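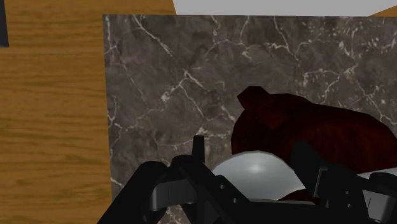

Can a robot do the household chores yet?

Some of them, slowly, and mostly in kitchens it has practised in.

Feb 7, 2022
By Ouazzani
3 min read

Mumden has spent two years teaching a single arm to tidy a kitchen bench. Much of the practice is done in simulation, where a dropped bowl costs nothing and the stone, timber and lighting can be swapped between attempts. In January the company ran 472 trials of one job, picking up an object and setting it down somewhere else. The arm managed 396 of them.

That would be a poor record for a person clearing the dishes. Smooth, rounded shapes remain hard for two fingers to hold, and clutter makes it worse, as a grip planned for one item can bump its neighbour.

Shop floors are further along. At Asgate, a parts wholesaler, arms fill 126 bins each shift, but the bins are all the same colour and size and never move. Staff still handle anything soft, tangled or out of place.

Sornanura, which leases machines to cafés, won't offer a home model. It says customers expect a robot to wipe the bench, load the dishwasher and put the rubbish out, and its machines can be relied on for the first job only.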